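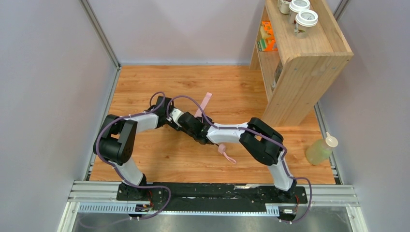
Two arms, one pink strap.

The Night Clerk at Wekska

4 min read
Last updated: Oct 11, 2025

The bus left me in front of the Hotel Drudix a little after midnight, and the driver did not wait to see if the door was open. It was open. Behind the desk sat a man in a gray sweater, reading a newspaper from the day before.

"You want a room," he said.

"I want to ask about a guest. She stayed here in September."

He folded the newspaper with much care. I had prepared my sentences on the bus, the whole way from Nivus, and now I could not remember which one should come first. So I put the photograph of my sister on the desk. It was from our cousin's wedding. She was laughing at somebody outside the picture and she had her shoes in her hand.

He looked at it for a long time.

"Room 25," he said. "She paid for one week and she stayed for three nights. She did not ask for the money back."

The police in Nivus had told me that she never came to Wekska. They said it to me politely, on the telephone, and then they said it in a letter. I had the letter in my coat.

"Did anybody ask you about her before me?"

"A man came. He said he was her husband."

My sister has no husband. I did not say this. I asked what the man looked like, and the clerk told me he was tall, he was polite, and he had a wet umbrella which he laid across the desk as if the desk belonged to him. The clerk had given him nothing. He seemed proud of this, and a little afraid too.

"Can I see the room?"

"It is empty. It costs 49 for the night, with breakfast."

I paid. He gave me a real key, a heavy one, and I went up by the stairs. The corridor smelled of floor wax and old radiators. In the room there was a bed, a chair, a wardrobe with a mirror inside the door, and a window that looked over the harbor. I sat down on the bed in my coat. I do not know what I had expected. Other people had slept there since September, the sheets had been changed many times, and my sister was not a person who leaves things behind.

But she was a person who hides things. When we were children she hid her money in the hem of the curtain, because our mother washed the curtains only before Easter. I got up and felt along the bottom of the curtain with my fingers. On the left side, near the wall, it was stiff.

The stitches were hers. I would know them anywhere, they were too big and they went to one side. I opened them with my nail scissors. Inside was a receipt, folded very small, from a bakery with the name Değirmenci. On the back she had written in pencil: *ask for the morning boat, do not use the telephone.*

I read it until the words stopped meaning anything. Then the telephone beside the bed rang.

I let it ring. It rang for a long time, and after it stopped I could hear my own breathing and a ship somewhere, and then steps on the stairs. They were slow steps. They came along the corridor and stayed in front of my door.

"Miss," said the clerk, very low. "It was not me who called you."

I opened the door as far as the chain allowed. He was standing there with my registration card in his hand, and he had torn it in two.

"He is downstairs," he said. "The man with the umbrella. He asks if the room is taken. I told him that I must look in the other book, the one in the office. I do not have another book."

"How long will he believe you?"

"He did not believe me in September." He pointed with his chin to the end of the corridor – there was a narrow door which I had taken for a closet. "That goes to the kitchen. From the kitchen you go out by the yard, and then down to the water. The baker starts his oven before it is light. Knock on the back window."

"You sent her the same way," I said.

He did not answer this. He looked at the receipt in my hand, and I saw that he knew it.

"She said somebody would come," he told me. "She said it would be a sister, and that she would forget to eat." From the pocket of the gray sweater he took half a sandwich, wrapped in a napkin, and pushed it through the opening.

I took off my shoes so they would not make noise on the stairs. Below me, in the lobby, somebody touched the bell on the desk one time, and waited. I carried my shoes in my hand and went down in the dark toward the kitchen.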